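The Weather Man of Tormont Street

The letter from Votell came in November and said that flat 19 would be warmer by spring if its occupant joined the scheme. Bernadette Baptiste read it standing up, with her coat on, because the heating was off again. She had lived in the building long enough to have been promised warmth by the council, by Meijer, by the people who took over from Meijer, and once by a man who sold foil to go behind radiators. She put the letter under the fruit bowl with the others.

On Thursday there was a meeting downstairs. She went because there would be tea.

The man from Votell was called Marcus Crenshaw and he had brought a dowser. He didn't use the word. He said "specialist". The specialist was a tall, damp-looking person by the name of Wouter Van Loon, who held a brass weight on a length of fishing line and walked slowly along the wall with his eyes half shut. When the weight swung, Crenshaw made a mark on the plaster with a pencil.

"Cold line," said Van Loon.

"There's a cold line running through the whole block," said Crenshaw. "Top to bottom. We find it, we treat it, you feel the difference in days."

"Treat it with what?" said Bernadette.

"A compound."

"What's in it?"

He smiled at her as if she had asked his age. The compound was called Pramell and it came in a tub. It cost 232 pounds for each flat, payable in two parts, and there was a sheet going round on which people could put their names.

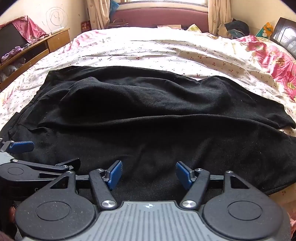 Nadiia Palamarchuk said that her sister's place had been done in the summer and it was a different home now, you could sit by the window in your socks. Several heads turned. Bernadette asked whether it hadn't perhaps been warm in the summer anyway, and Nadiia said well, yes, but it was a different sort of warm.

That settled it for most of the room. Bernadette watched the sheet travel. People she had thought sensible, people who checked their change in the corner shop, bent over it and wrote their names in capitals.

"Could he do it again?" she said.

Crenshaw looked up. "Sorry?"

"Could he find the line again. From the other end of the room, with his eyes properly shut."

There was some muttering. Van Loon said that the first reading was always the cleanest and that the line grew shy once it had been disturbed. He said it sadly, and she thought for a moment that he believed it, which was worse than if he didn't. She had expected a crook. Crooks were easy, you could shut the door on them.

But he did it. He tied a tea towel round his head himself and someone turned him by the shoulders, and off he went with the weight hanging in front of him. It swung at the radiator. It swung at the light switch. It swung for quite a time at the biscuits. The pencil marks were a good 4 feet behind him by then and he walked away from them without a tremor.

"It's moved," said Nadiia.

"They do move," said Crenshaw.

Bernadette finished her tea. She passed the sheet along without signing and went up the stairs, holding the rail, and nobody came after her.

She couldn't sleep. The bedroom was the coldest room in the flat and always had been, and she had always blamed the north side, as you would.

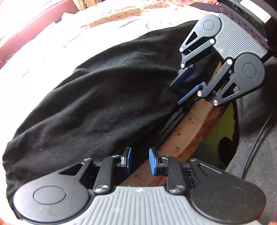

A little after two in the morning she got up, put on her dressing gown and stood in the hall, feeling foolish. There was a curtain weight in the sewing drawer. There was thread. She told herself that she was only going to show how easily a hand could make a thing swing without meaning to, and that she would tell them all so on the stairs.

She walked it down the hall. Nothing. She walked it past the airing cupboard and the kitchen door. At the skirting by the bedroom it gave a small, definite pull to the left.

She stood quite still. Then she got down on her knees, which took a while, and put her palm to the wood. There was a gap you could have posted a letter through, and the wind was coming in.

In the morning she fetched the Votell letter from under the fruit bowl, folded it lengthways four times and pushed it into the hole with a butter knife. It fitted very well. The flat was warmer by lunch, or she thought it was, and she went and checked the thermometer, and it said the same as the day before.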